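Home Ventilation: What We Learned Before the Cold Season
by Wondimu Weldu
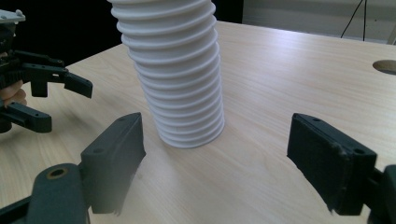 A white ribbed cylinder on a pale wooden tabletop.

In the last newsletter I asked the members in Larnmont to write to me about damp in their apartments. I received more letters than I expected, and most of them described the same three or four problems. I will try to answer them together.

The first question was about black spots in the bathroom corners. Many of you wash them away with bleach, and after one month they are back. Bleach cleans the wall but it does not take the moisture out of the room. Please run the fan during the shower and for 50 minutes after it, with the door closed. If your fan is connected to the light switch, you can ask the building office to separate them. The electrician from Seyoum did this in my building and the work took one morning.

The second question was about clothes dryers. Some of you let the dryer blow into the room to save the heat. I understand this, the heating is expensive, but a full load of washing gives a lot of water to the air and it will go to the coldest wall in your home. The air must go outside. Keep the duct short and as straight as you can, and do not push the machine hard against the wall. For a dryer it is better to use a metal duct, also when the plastic one is cheaper. Clean the lint screen after every load.

Hagos Derese from the Brudau building wrote to me that he bought a small humidity meter and put it in the bedroom. In the mornings it showed a much higher number than he thought, even with dry weather outside. Now he opens two windows on opposite sides for ten minutes when he wakes up, and he closes them again before the walls become cold. He writes: "My wife was against it in the first week. Now she opens them before me." I have started to do the same — without the meter, for now.

Several people asked about money. The repair fund of our association has $589 left for this year. A household can ask for up to $100 toward a new bathroom fan, if the old one does not work. The form is at the Drakero office on the ground floor, next to the mailboxes. Please write your apartment number clearly, last year we had two forms that we could not give back to anyone.

One more thing for those who have a storage room in the basement. Please leave 4 inches between your boxes and the outside wall, and do not put cardboard directly on the floor. The inspection of the basement drains will be in February and the passage has to be free for the workers.

If your question was not answered, you can leave a note in my mailbox. I answer slowly but I read everything.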